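Fallar CO2 and Temperature Logger: Review
Reviewed by Catinca Văduva, 18th December
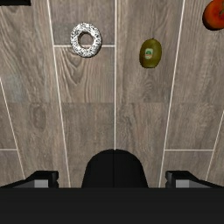

What it does

The Fallar is a small desk unit that records carbon dioxide, temperature and humidity. I bought it for a middle school climate club that wanted its own numbers to set beside the published ones. It costs $145 and comes with a USB cable and a wall bracket.

Setup

Charging took most of an afternoon. After that you put it outside for fresh-air calibration and leave it alone until the light goes green. The printed guide skips this step, but the one on the Jerau site has it. Don't breathe near the sensor while it calibrates.

In use

I set it to log every 60 seconds. In our classroom the reading passed 1,000 ppm before lunch with the windows shut, and dropped quickly once we opened two of them. Students liked watching that. Outdoor readings wandered more than I expected, mostly on windy days, so daily averages are the way to go.

The temperature sensor runs warm when the unit is plugged in. On battery it agreed with our old Trokach thermometer. Battery life was 6 days.

Software

Files export as plain CSV. The charts in the app are poor – no way to set the axis – and we ended up using a spreadsheet.

Verdict

Good for teaching how CO2 is measured and why one room on one day says little about climate. Too rough for anything long term. The Ghaffari model has a better outdoor housing, but it costs more and needs an account.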